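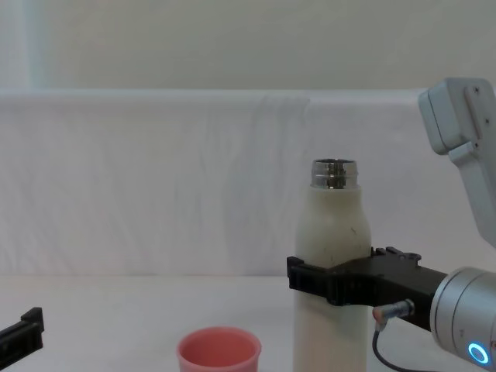 Drosura – ficha del conjunto y cuaderno de compras

Léeme, por favor, antes de pedir nada

Drosura es el nombre que le pusimos al puesto de dos brazos y, por extensión, a los episodios que grabamos en él: manipulación de objetos de mesa, sobre todo botellas y vasos, con una pinza de dos dedos en cada brazo. Los ficheros están en la carpeta episodios y su formato se explica más abajo. El resto de este documento, que es la mayor parte, trata de dinero: qué compramos, qué dejamos para más adelante y cómo hemos planteado el presupuesto del segundo puesto, que queremos tener encargado en octubre.

Lo escribo así de largo porque varios grupos nos han pedido "la lista de la compra" y la lista sola engaña bastante. Un puesto como este parece consistir en dos brazos y una mesa, y luego resulta que las semanas se van en cables, bridas y tornillos de una medida que no tiene la ferretería de la esquina. Si estáis empezando, bienvenidos, y leed con calma sobre todo el apartado de consumibles.

Contenido del repositorio

episodios: las grabaciones, una carpeta por sesión.
compras: hoja de partidas, presupuestos recibidos y albaranes sin datos personales.
montaje: plano de la mesa y plantillas de taladro.
notas: incidencias, por orden de llegada y sin mucho aseo.

Qué hay en los episodios

Cada episodio recoge una sola tarea, por ejemplo sujetar una botella por la parte baja del cuerpo, colocarla junto a un vaso o cambiarla de lado. Guardamos el vídeo, las posiciones articulares de los dos brazos, la apertura de las pinzas y una frase corta en español con la instrucción. Los episodios fallidos se conservan y llevan su etiqueta, porque para planificar compras nos han servido tanto como los buenos: cuando una botella se resbala muchas veces seguidas, conviene mirar los dedos de la pinza antes de pedir otro brazo.

La versión actual reúne 2.000 episodios. No todos los objetos aparecen con la misma frecuencia y lo decimos en la hoja de reparto, para que cada cual decida si le basta.

Los objetos

Aquí hemos gastado muy poco y estamos contentos. Las botellas y los vasos salieron de cocinas, de cajones y de algún bazar. Preferimos cosas con uso, con sus roces y sus manchitas, porque un objeto recién estrenado dura impecable muy poco entre dos pinzas y luego los episodios del principio no se parecen a los del final. Las botellas de boca roscada las usamos sin tapón, salvo en las tareas de enroscar, y el metal pulido del cuello da unos reflejos que al principio nos parecían un estorbo y que ahora pedimos expresamente cuando alguien nos ofrece objetos nuevos.

Mi consejo es comprar por parejas. Si encontráis un vaso de plástico de un color que funciona bien, llevaos dos, aunque os dé un poco de vergüenza en la caja. Reponer exactamente el mismo modelo unos meses después es mucho más difícil de lo que parece, y un cambio de tono a mitad de campaña obliga a anotarlo todo.

La mesa y el fondo

Tablero blanco y tela blanca colgada de un soporte horizontal, nada más. Pedimos presupuesto de un panel rígido a Chowdhury, que nos atendió muy bien, pero el panel había que transportarlo y fijarlo a la pared, y la tela se quita y se lava. Los pliegues se ven, claro, y hay quien pregunta si conviene plancharla. Nosotros no la planchamos. Para el segundo puesto hemos incluido otra tela igual en la partida de mobiliario, junto con un repuesto, y el panel se queda en la columna de "quizá".

Los brazos

La partida grande. Tenemos un contrato de alquiler con opción de compra con Nirnex para la pareja de brazos, y lo recomendaríamos a cualquiera que no sepa todavía si va a trabajar con uno o con dos. El alquiler permite equivocarse a un precio razonable. Ahora bien, leed qué incluye: en el nuestro entraban los brazos y los controladores, y quedaban fuera las pinzas, los cables de las pinzas y el transporte de vuelta, que es la línea que más nos sorprendió.

¿Hacen falta dos brazos desde el primer día? Para sujetar una botella, no. Muchísimos episodios los resuelve uno solo mientras el otro espera a un lado. Aun así volveríamos a pedir la pareja, porque alinear un segundo brazo con la mesa ya montada nos habría costado rehacer los taladros y tirar las calibraciones, y porque las tareas de enroscar necesitan las dos manos.

Una pequeñez que agradecemos a diario es el anillo luminoso de la muñeca. Cuando comparéis ofertas, preguntad si el indicador de estado va en la propia muñeca o solo en la caja de control. Parece un adorno de catálogo y ahorra muchísimos paseos.

Las pinzas

Compradas aparte, a Jokness, de plástico negro y con dos dedos. El plástico nos convenció por el peso y por el precio de las piezas sueltas: un juego de dedos cuesta 300 euros y se cambia en un rato, sin desmontar el cuerpo de la pinza. Hay que presupuestar los dedos como consumible y no como inversión, y esto conviene hablarlo con administración antes de firmar, que a nosotros nos devolvieron la primera solicitud por ese motivo.

Prestad también atención al cable. El nuestro sale de la pinza y cae en curva, y necesita holgura para que el giro de la muñeca no tire del conector. Pedid el largo y no el corto – la diferencia de precio es ridícula – y guardad al menos un conector de repuesto en la mesa, en una caja con etiqueta, no en el armario general donde las cosas van a dormir.

La cámara

Grabamos desde la altura del pecho. La consecuencia práctica para el presupuesto es que el arnés y las baterías van en su propia línea, y que lo más cercano al borde de la mesa suele quedar a medias en el vídeo. Si vuestro trabajo necesita ver siempre la base de los objetos, reservad dinero para una segunda cámara fija. Nosotros la hemos apuntado para el puesto nuevo.

Reparto previsto para el segundo puesto

Brazos y controladores: alquiler con opción de compra, cuota aparte del resto.
Pinzas, dedos de repuesto y cables: unos 4.000 euros.
Mesa, tela y soporte: se aprovecha lo que hay en el almacén y se compra solo la tela.
Cámara fija y sujeción: pendiente de oferta.
Objetos: caja chica, con tique.
Transporte e instalación: pedirlo por escrito, ida y vuelta.

El plazo de entrega que nos dan para las pinzas es de 11 semanas. De ahí que el pedido de pinzas salga primero, antes incluso de cerrar lo de los brazos. En el primer puesto lo hicimos al revés y tuvimos dos brazos preciosos sin manos durante media primavera, pagando alquiler.

Cosas que compraríamos otra vez

Los brazos en alquiler, el cable largo, la tela y las bandejas para guardar los objetos por tarea. También la formación de una mañana que nos ofrecieron con la instalación, que estuvimos a punto de tachar y que nos quitó de encima muchas dudas tontas sobre los límites de fuerza.

Cosas que no compraríamos

El segundo monitor grande, que acabó en otro despacho. Los dedos con recubrimiento especial, bastante más caros y que en nuestras botellas no se notaban. Y el carrito con ruedas para los controladores, por bonito que fuera: la mesa no se mueve, así que el carrito tampoco.

Limitaciones

Un solo puesto, un solo fondo y un repertorio de objetos doméstico y modesto. Las superficies oscuras y los objetos transparentes están poco representados. Los precios son los que pagamos nosotros, con nuestros descuentos y nuestra manera de regatear, y sirven como orientación para hacerse una idea y pedir ofertas propias.

Uso y cita

Los episodios y la hoja de compras se pueden usar y modificar citando el nombre del conjunto. Si adaptáis la hoja a vuestro caso, nos encantaría verla, sobre todo si habéis encontrado la forma de negociar el transporte de vuelta.

Contacto

Dilani Mollah lleva las compras y responde a las dudas de presupuesto a través de la página de incidencias del repositorio, normalmente por la tarde. Para los fallos en los ficheros, abrid una incidencia con el nombre de la carpeta de sesión y el mensaje de error completo. Las ofertas de vasos y botellas también son bienvenidas, mejor por parejas.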